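4　工位规范：从条文到台面

4.1　规范的由来与适用范围

前文讨论的国际标准与行业导则，多数以产线为假想读者：有围栏，有班组，有一位随时能拿出风险评估表的安全工程师。研究型实验室通常三者皆缺，却并不缺少标准文本。以本文所考察的Trudach工位为例，文件柜中的各类安全文件合计918页，而在我们开展访谈之前，借阅登记表上只有2条记录，其中一条是为了登记借阅制度本身。

这一现象不宜简单归因于研究者懒散。条文过长、措辞过于周全，读者便很难判断哪一条此刻与自己有关。一份要求操作者"充分识别一切可预见风险"的规定，在逻辑上无懈可击，在早上开机时则几乎没有用处。为此，我们在2018年11月19日定稿了一份台面级规范，下称Hinder规范。它共有26条，全部写在一张可以贴在控制柜门上的纸上。字号偏小，这一点评审时已有人指出，我们接受批评，但没有改。

Hinder规范只适用于固定基座的单臂桌面工位，末端执行器为两指夹爪，操作对象为轻小物件。移动平台、双臂协作以及任何带刃口的末端工具均不在其列。写明不适用的情形占去了初稿三分之一的篇幅，后来压缩为一句话，效果未见变差。

4.2　台面、料盒与状态指示

规范的前15条针对机械臂本体以外的东西。这样安排曾引起争议：有同事认为，一份机器人规范花一半以上的篇幅谈台面，未免喧宾夺主。然而在我们整理的停机记录中，由控制算法直接引起的停机远少于由线缆、料盒和台面衬垫引起的停机。算法出错时有论文可写，衬垫翘边时没有，这大概可以解释二者在文献中的比例。

以下各条与本节讨论关系最为密切：

第3条　基座安装板应直接固定于型材台面，不得隔着衬垫安装。
第5条　料盒沿台面后缘排列，开口朝向操作侧；料盒内允许存放手动工具，但工具不得高出盒沿。
第6条　台面衬垫可采用瓦楞纸板等低成本材料，拼缝处须压平，前缘破损应在当周更换。
第9条　基座状态灯在操作者站位应直接可见，不得被线缆、标签或个人物品遮挡。
第11条　垂入工作空间的线缆，其自由端须登记用途；说不出用途的，拆除。

第6条值得多说几句。纸板作为衬垫从未出现在我们读到的任何标准里，却出现在我们走访过的多数实验室里。它便宜，容易开孔，夹爪误触时退让充分。标准对它保持沉默，实验室对它保持忠诚，双方相安无事多年。我们的立场是，既然大家都在用，不如写进去，并顺便规定何时该换。图3所示工位的衬垫即为开孔纸板，夹爪停在离板面很近的高度，夹持着一件白色小物；后方为成排料盒。

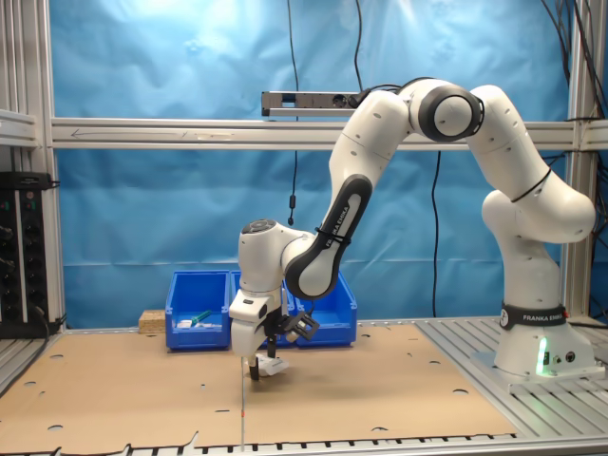 图3　Trudach工位：夹爪持物，位于纸板衬垫上方；基座状态灯为绿色。

对照条文来看，第9条在图3中得到满足，基座前部的绿灯没有遮挡。第6条的情况则较为尴尬：纸板前缘略有撕裂，边线不齐。按条文，它属于应更换之列；按惯例，它属于"还能用"之列。规范执行中的大部分分歧都发生在这两列之间。第11条同样适用于图中从上方垂下、末端带一枚黑色小接头的细线。登记表里与它对应的一栏写着"备用"，这个词在登记表中出现得相当频繁，我们正在考虑禁用。

需要说明的是，第5条最初写作"料盒内不得存放工具"。试行一个月后，料盒里的工具并没有减少，只是每逢检查便暂时搬到椅子上，而椅子不在规范管辖范围内。修订后的条文承认现实，只限制高度。我们认为，一条有人遵守的较弱规定，优于一条促使工具定期迁徙的较强规定。

4.3　夹持与悬停

第16条至第22条处理夹爪持物时的行为。桌面工位的典型险情很少来自高速运动，多出现在机械臂看似无事可做的时候：夹爪合拢，物体悬在台面上方，操作者伸手去扶一下。操作者事后对此的描述高度一致，即"就扶了一下"。

第16条据此规定，凡夹爪持物且程序未结束，一律视为运动状态，人手不得进入衬垫上方区域。第17条规定，持物等待期间的悬停高度应尽可能低，以减少意外释放时的落差。第18条要求在人员进入之前，先由操作者口头确认机械臂已停止，再查看状态灯。口头确认一项在Durside工位推行时遇到过阻力，理由是独自工作时对着机器说话显得奇怪。经协商，独自工作者可以改为点头，但须在日志中签字。我们没有办法核实点头的情况。

第20条涉及轻软物件。纸片一类的小物形状不稳定，两指夹持后的姿态往往与模型预设不同，仅凭夹爪开度难以判断是否夹牢。条文因此要求以视觉复核作为补充，并规定复核不通过时应原地下降放置，不得抬升重试。抬升重试看起来更积极，在演示视频里也更好看，故单列一句予以禁止。

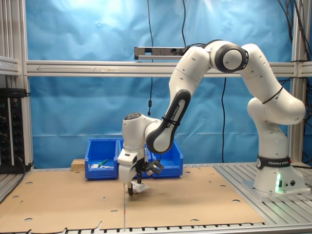
4.4　执行情况与不足

试行从当年3月开始，先在Trudach工位进行，随后扩展到Durside工位。Kruger工位原定同步参加，但其负责小组认为自己已有一套更完善的规范。我们索取文本后收到一份目录，内容确实完善，正文尚在撰写。

从执行日志看，涉及硬件布置的条文容易落实，装好之后一般不会自己恢复原状。涉及人的条文则随时间衰减，项目截止日期临近时尤为明显。日志本身也会衰减：同一种笔迹、同一种墨水、连续多日的相同措辞，说明填写者至少在格式上十分稳定。因此，我们不把日志签字率作为合规的依据，本文也不报告这一数字。

规范还有几处不足。其一，第11条所说的"用途"没有给出判定标准，"备用"是否算用途，目前依靠现场争论解决。其二，第17条的"尽可能低"沿用了我们在引言中批评过的那类措辞。我们试过写成固定数值，结果每更换一种物件便要修订一次，最终退回原句，并撤回了引言中两处语气较重的批评。其三，全部条文以单班次使用为前提，交接班时的责任归属尚无规定。现有做法是在控制柜门上贴便条，便条的位置恰好盖住第23条至第26条，下一版将把这几条移到纸面上方。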